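Courses > Packaging and Materials > Unit 4 > Paper Bags

Unit 4 notes: The paper bag, and why it stands up
Dwynwen Bellis, Arnbridge evening course

Okay, so last session we did boxes, and I ran over (sorry!), which means bags get a full evening of their own. Bring your ruler and the glue stick from the kit. If you missed the box session, get the fold sheet from the shelf by the door before you start on this.

What kraft paper is

Kraft is the German word for strength, and the paper got the name because the pulping process keeps the wood fibers long. Long fibers tangle well, and tangled fibers are hard to tear. The brown color is simply what you get when you don't bleach the pulp. Bleached kraft exists too, and you've had plenty of white bakery bags made from it.

Paper weight in this course is always in grams per square meter, written gsm. The Mudard roll we'll be cutting from is 100 gsm, and the thinner Jiturus roll is 71. Feel both before you read the labels! I want you guessing with your fingers. The thin one is fine for bread or a sandwich. For groceries I'd go heavier every time, and I have lost a jar of pickles learning that.

Grain

Machine-made paper has a direction. Most of the fibers lie along the way the web ran through the machine, so a strip cut one way flops and a strip cut the other way holds itself up. Cut two strips from the same sheet, one each way, hold them by the end over the desk and watch which one droops. Folds along the grain come out clean. Folds across it crack a bit and look fuzzy, especially in heavy stock.

For our bag the grain runs top to bottom. I'll mark it on your sheet with a pencil arrow, but please check it yourself.

The flat bottom

Early paper bags were shaped like envelopes, with a pinched bottom, and they wouldn't stand on a counter. The square bottom changed how shops packed things, as a clerk could open a bag, set it down and fill it with both hands. Margins on the fold sheet:

Side seam overlap: 20 mm
Gusset depth, each side: 50 mm
Bottom fold: 83 mm from the lower edge

Crease everything first, then open it flat again, then glue. People always want to glue early — don't. The gusset has to tuck in before the bottom folds over it, and once that seam grabs you're tearing paper.

Kohlhase, whose little handbook is on the reading list, calls the rolled top edge a "cuff". I like the word, so we'll use it. A cuff stiffens the opening and keeps the mouth from collapsing while you load. Two turns is plenty.
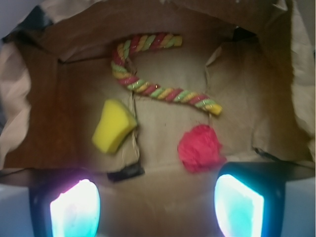
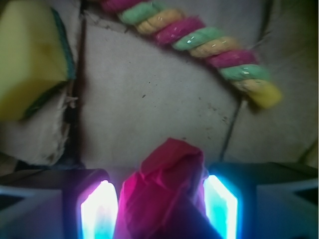
Does a heavier paper always make a stronger bag?

Usually the seam gives way before the sheet does, so a heavy paper with a skimpy glue line can fail sooner than a light one that's been glued all the way across. Spend your time on the bottom flaps and press them down for a full minute.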